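Blog > Shop Notes > Robots
Search this blog Type and hit enter
4 min read

Fingers, again

So I finally sat down with the gripper this week, and yes, I know I said I'd do it back in July! The Burcombe arm has been fine (the Burcombe arm is always fine) but the gripper on the end of it has needed some love, and Darren Sugden kept leaving sticky notes on my monitor until I gave in.

We run it at a plain table, with a handful of kitchen-type things for it to pick up and put down. Bottles, dishes, tubs. The counter on the Geven controller said 2,194 closes when I logged in, and the last time I wrote the number down it was 817, so it's been busier than I thought.

My routine is pretty simple. I drop the speed to 20 percent, park the arm over the table, close the fingers with nothing between them and look at the wrist camera for a while. You learn a lot just from looking! I want the tips level, and I want the gap to be as thin and even as I can get it. After that I bring it in close to something big and pale to see how the camera copes with glare.
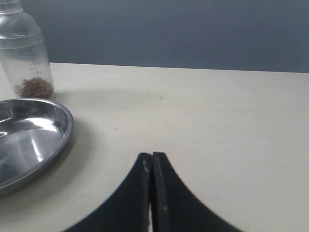

Scuffs near the tip of the left finger, pale marks down the right one, here and in the last shot too.

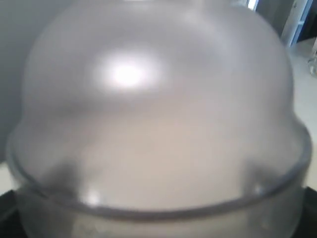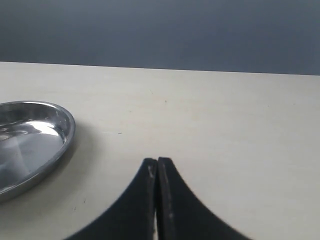 I went back and forth on whether to swap the fingers. Arsen Tkachuk swaps his the minute he sees a mark on them, and he has a drawer full of Harasym spares to prove it. I'm cheaper than that. As long as the faces still grip and the tips meet, I'm happy to leave a bit of wear alone, so I wiped both fingers down with a Rindent cloth and snugged up the mounting screws. One of them took almost a quarter turn, which I did not love. I put a dab of paint across the head so I'll see if it creeps again.

Then I redid the zero. On this controller you jog the fingers shut by hand, hold the set key until it beeps, open them all the way and do it over. Mine wanted three tries, same as last time, and I still don't know what I do wrong on the first two! If you have one of these and yours takes the zero right away, please leave me a comment.

The whole job ran about 14 minutes, not counting the hunt for the small hex key (it was in my jacket). Next up is the cable where it bends behind the wrist. Darren has already started on the sticky notes for that one.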